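Home | Guides | Refill Club | Shop | Contact

Part 4: Setting up your Wendo at home

Right, you've got the Wendo caddy out of its box (flatten that and pop it in the recycling, it's plain cardboard) and you're ready to start refilling your own cleaning products. I've been doing this in my own kitchen for ages and I still get a bit of a kick out of it!

1. Rinse all four bottles in warm water and leave them upside down overnight. I do mine on Sunday so they're ready for the week.

2. Push the labels on before you fill anything. They don't stick well to a soapy bottle, and I've had to redo mine more than once.

3. Fill each bottle with 400 mL of tap water. There's a line on the side, just under the shoulder.

4. Drop in one Clindano tablet per bottle, the colour matching the label. Leave the lid OFF while it fizzes.

CAUTION: Please don't screw the trigger on early. The gas has to go somewhere, and you don't want it going all over your benchtop.

5. Wait 10 minutes, then give it a gentle swirl and fit the trigger.

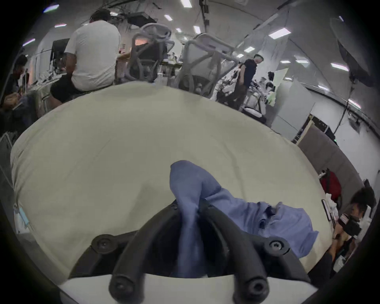
6. Slot the bottles back into the caddy, tallest at the back. If one feels wobbly, turn the little foot underneath until it clicks.

Note: Got really hard water? Go for the Tóth tablets instead, they're made for it. They take longer to dissolve (give them 20 minutes) and the mix stays slightly cloudy, which is fine.

7. Keep the empty tablet sleeves. They're paper and can go in the compost, but the Donell pouch they're packed in can't, so save those up and post them back with your next order. I keep a jar under the sink for mine.

Never mix two tablets in one bottle, and keep the lot away from kids and pets.

Next up is Part 5, cleaning the triggers when they clog.

12 comments | 37 shares

Contact us | © Wendo Refills | Back to top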